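试用 Lomix 上门洗卫生间，记一串。Lomix 是 Ullenex 推的机器人保洁服务，目前只接卫生间，不接厨房和客厅。我自己掏钱买的，跟这家公司没有关系。有人要看优缺点，我就按过程写，想到哪写到哪。

先说价格。单次 196 元，一个卫生间，含工具和清洁剂。两个卫生间同一趟做，315 元。没有首单优惠，也没有会员价。付款在他们的小程序 Jara 里，下单时先付，取消要提前一晚。

我买的是四次的包，每周来一趟，单价没有便宜，好处是时段固定，不用每次抢。写这串的时候已经做完两次，后面两次做完再补。

下单前要填一张表。卫生间门的净宽，有没有门槛，马桶是普通的还是智能的，插座在哪边，淋浴房是推拉门还是平开门。还要传几张照片。门太窄的会直接退单，客服说门槛高了也不行，具体多高没有写在页面上，是看照片判断。

我家是小卫生间，智能马桶，左边带一条侧控面板，右边墙上是接线接水的地方，再往左就是弧形玻璃淋浴房。机器站进去以后人基本没有位置了。我在门口看的。

跟机器一起来的有一名随行员，负责把机器送进门、接好急停、换工具。页面上写的是“机器人保洁”，没写明有人陪同，下单前最好知道。随行员全程在场，不动手刷。

第一次约在上午，门铃响是九点过一点。进门、铺垫子、过门槛，花的时间比我想的长。机器进卫生间之后要先认一遍环境，两只手臂收着不动，头转来转去。这段等待没有进度显示，Jara 里只写着“准备中”。

认完以后先做马桶。默认顺序是马桶、台盆、地面，淋浴房要单独勾选。顺序可以在下单时改，到了现场就改不了，随行员说他那边也没有权限。

做马桶的时候盖板和座圈都要竖起来。我是提前掀好的。不掀也可以，随行员会处理，小程序里的准备清单有这一条，另外几条是：地上的东西收走，垃圾桶清空，智能马桶关掉自动翻盖和自动冲水。

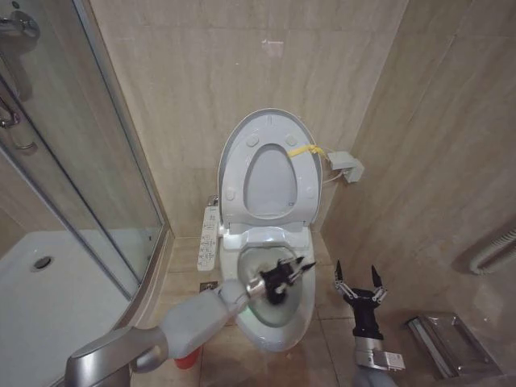 上门用的水和电算谁的？
算用户的。机器自带电池，一般只在中途补电时用一下插座，水从家里的龙头接，账单上不会另外列出来。

左手干活，右手大部分时候举着，张开，停在马桶旁边。我一开始以为右手出了问题，问了随行员，说是待命姿势，需要扶东西或者换手的时候才用。看久了就习惯了。

速度慢。手臂伸进桶里之后，每换一个角度都要停一下再动。人刷一个马桶用的时间，它够换几次角度。要赶时间的不建议买。

声音不大，关节转动的时候有一点嗡嗡声，隔一道门听不太清。我在客厅开会，没有受影响。比扫地机安静。

力度在 Jara 里能选轻、中、重三档。第一次用的中档，水线那一圈还剩一点黄印，不明显，凑近才看得到。第二次改重档，水线干净了。釉面有没有影响现在看不出来，等四次做完再看。

桶沿内侧，就是出水口那一圈，是我最想看的地方，平时人刷也刷不到位。我拿手机伸进去照了一下，前半圈可以，后半圈靠近座圈铰链那里差一些。客服的回复是智能马桶后部空间小，手臂角度受限，会反馈。没有说能不能改。

侧控面板它不碰。我特意盯着这一点，怕它把冲洗按出来。两次都没有碰到。面板上的按键和缝隙要自己擦，服务范围里写得很清楚，“带电部件表面不处理”。

右边那根黄色的管线也是我担心的，走在座圈旁边，位置有点碍事。下单的时候我在备注里写了，第一次来之前客服打过电话确认，让我在 Jara 的平面图上把它圈出来。圈完以后机器那边会留出距离。第一次留得有点多，右侧桶外壁没擦到。第二次我把圈改小，就擦到了。

这个圈禁区的功能是我觉得做得最好的部分。用手指在图上画就行，能存下来，下次不用重画。缺点是只有俯视图，没有高度。墙上的东西只能按投影圈，一圈就把下面的地面也圈进去了。

说一下工具。Lomix 的标准工具包是自带的，每户一套，用完带走，下次来的时候换新的刷头和布。也可以买一套放在家里，每次都用自己那套。放家里的那套由 Kalbridge 供货，在 Jara 的商城页能看到，要单独付钱。

我没有买 Kalbridge 那套，原因很简单，没地方放。那套工具的手柄是给夹爪用的，人拿着不顺手，平时也派不上用场。如果卫生间有储物柜，又介意工具在不同人家之间流转，可以考虑。

清洁剂有两种，普通的和无香的，价格一样。我选无香，做完确实没有味道。瓶身标签上成分写全了，这点可以。自己的清洁剂不能用，问过，客服说得很死。

换工具这一步值得单独说。工具是随行员递上去的，机器自己夹住，夹好以后会小幅度晃一下再停，确认没松。第一次来的时候有一回没夹正，它自己判断出来了，停住，等人重新递。没有硬做下去。 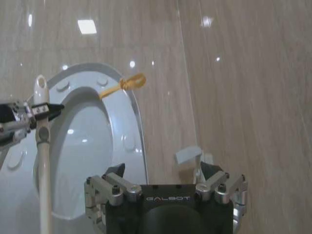
左侧夹爪夹着白色长杆，右侧夹爪张开；夹爪壳体上印有“GALBOT”。

有人私信问机器是不是 Ullenex 自己造的。我不清楚，夹爪上印着什么字上面那张能看到，其他的我没有问，页面上也没有写型号。我买的是服务，型号对我来说不是很重要。关心硬件的可以直接去问他们。

夹爪的末端是尖的，看着有点吓人，靠近盖板的时候我一直在看会不会刮到。两次做完我检查了盖板正反面和座圈，没有发现新的划痕。盖板内侧本来就亮，有划痕很容易看出来。

如果真的刮坏了怎么赔，条款里是这样写的：当天报，有照片，按维修价赔，上限看订单。智能马桶要提前登记型号，不登记按普通马桶的标准算。我登记了。登记入口藏得很深，在“我的卫生间”里面再点“设备”。建议第一次下单前就填好。

墙砖反光对它有影响。我家卫生间的墙砖是亮面的，灯一开，墙上全是光斑。第一次认环境的时候重来过一遍，随行员让我把镜前灯关掉，只留顶灯，就过了。第二次一开始就只开顶灯，没有再重来。准备清单上没有提灯的事，我已经跟客服说了。

再说台盆。台盆做得中规中矩，盆内、盆沿、龙头底座都擦到了，龙头背后有水渍没擦净。台面上的东西要全部收走，它不会挪瓶瓶罐罐。漱口杯忘了收，它就绕着杯子擦，擦完中间留了一个圆。

地面是最后做，用平板布，一块一块退着往门口擦。马桶背后那一小条擦不到，墙角也差一点。地漏只擦表面，不会打开清里面的头发。这个要自己来。

淋浴房我第二次才勾选，想看看弧形玻璃能不能做。结果是玻璃内侧做了，上半部分有一条擦痕没接上，底盘做得不错。外侧玻璃不在范围里。门的把手周围留了一圈，客服说是默认避让，可以在 Jara 里关掉这个避让，我下次试。

勾选淋浴房没有加价，但会延长时间。第二次从进门到收垫子，比第一次多了不少。家里只有一个卫生间的要算好，中间不能用。暂停是可以的，按小程序里的暂停键，手臂会收回来，机器不退出去，人还是进不了。所以等于不能用。

隐私。机器头上和手上都有摄像头，工作时会录像。下单时有一个授权页面，两个选项，一个是只用于本次服务，做完删除，一个是允许用来改进服务。默认没有勾选，要自己选，这点没有做手脚。我选的第一个。选第二个也没有优惠。

录像自己能看到一部分。做完以后 Jara 会推一份报告，里面有几张现场照片和每个区域的状态，分“完成”“部分完成”“未处理”。第一次我的马桶写的是“完成”，水线还有黄印。第二次后半圈没刷好，写的也是“完成”。所以这个状态只能参考，还是要自己看一眼。

不满意可以申请补做，做完当晚十二点之前提交。我第一次没有申请，黄印自己擦掉了。补做免费，但是要重新约时段，热门时段排不上。

时段是个问题。上午的基本都没有，下午和晚上好约一些。四次包固定时段之后就不受影响，所以我前面说包的好处在这里。单次买的人要有心理准备。

客服态度正常，回复在工作时间内很快，晚上是自动回复。自动回复的内容跟问题没什么关系。打电话能找到人。

跟请人比。我家附近钟点工按小时算，一个小时能把卫生间做完还能顺手擦厨房，单看价钱和范围，请人划算。Lomix 的好处是每次做的内容一样，刷马桶这一步不用跟人开口，也不用看人脸色。愿不愿意为这个多花钱，看各人。

跟自己刷比就没什么好比的。自己刷最快。我膝盖不好，蹲不住，所以才会找这种服务。如果身体没问题，时间也有，我觉得没有必要买。

老人家里能不能用，评论里有好几位问。我的看法是要有人陪着下单和收拾，小程序对老人不友好，平面图画圈那一步我爸妈肯定弄不了。机器进出门的时候也占地方，走廊窄的要让老人先坐到别的房间去。

宠物要关起来。条款里写了，随行员进门也会再问一遍。我家没有宠物，没法说实际效果。

租房的注意一下，有些小区机器进门要登记，我们这里门岗第一次拦了一会儿，第二次就直接放了。电梯没有问题，随行员会选人少的时候上。

第二次做完以后的几点变化，跟第一次放在一起看：灯只留顶灯，认环境一遍过；禁区圈小了，桶外壁右侧擦到了；力度改重档，水线干净了；后半圈还是老样子。总的说第二次比第一次好，好的部分多数是我自己改设置改出来的。

所以第一次做完不要急着下结论，把 Jara 里的设置过一遍再约第二次。反过来说，这些设置应该由客服在第一次之前就帮用户弄好，现在全靠自己摸索。

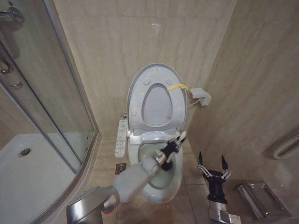 本串最后编辑：4月，晚上9:40

补第三次。这次没有改力度，还是重档，改的是淋浴房把手的避让，关掉了。把手周围擦到了，没有碰歪。玻璃上半部分那条没接上的痕迹还在同一个位置，看来跟运气没关系，是路径的问题。已经把照片发给客服。

马桶后半圈比前两次好一点。随行员说路径更新过，具体改了什么他也不知道。桶沿内侧用手机照，后面还有一小段发暗，纸巾擦一下能擦掉。打分的话算及格。

报告的状态这次终于出现了“部分完成”，对应的就是淋浴房玻璃。马桶写的还是“完成”。

有一个新问题，第三次的随行员换了，不知道我家要关镜前灯，又重认了一遍环境。备注里我是写过的，他说他那边看不到历史备注，只能看到当次的。所以每次下单都要把备注重新贴一遍。我现在存在手机备忘录里，内容就几句：只开顶灯，智能马桶已登记，右侧黄色管线避让，台面已清空。需要的可以照着改。

放在家里的那套工具，评论里有买了的说刷头换起来很紧，要两只手。我没有用过，只转述。Kalbridge 的商城页最近加了单卖刷头，以前只能整套买。

关于超时。条款写的是超过约定时长不加钱，三次里有一次超了，确实没有加钱。提前做完也不退钱。

关于发票。能开，在 Jara 的订单详情里，抬头是 Ullenex，项目写的是保洁服务。公司想报销的应该没问题，先问财务。

关于取消。我没有取消过。朋友当天早上取消，扣了全款，后来打电话说明情况，给换成了改期。页面上没有写可以改期，打电话问才有。

还有人问会不会续。现在倾向于做完四次之后改成隔一周一次，马桶用它，台盆和地面自己来。可惜不能只买马桶，最小单位就是一个卫生间。我提过建议，回复是“已记录”。

适合的情况，我的理解：卫生间门够宽，地上没什么杂物，不赶时间，不想自己刷马桶。不适合的：东西多收拾不完的，只有一个卫生间又人口多的，指望它把死角全部弄干净的。

第四次约在下周同一时段。做完我会重点看釉面和座圈铰链那一块，拍近一点的照片接在后面。

评论里问价格有没有变的，我刚刚去 Jara 看了，单个卫生间和两个卫生间的价钱都跟开头写的一样。城市不同可能有差别，以自己页面显示的为准。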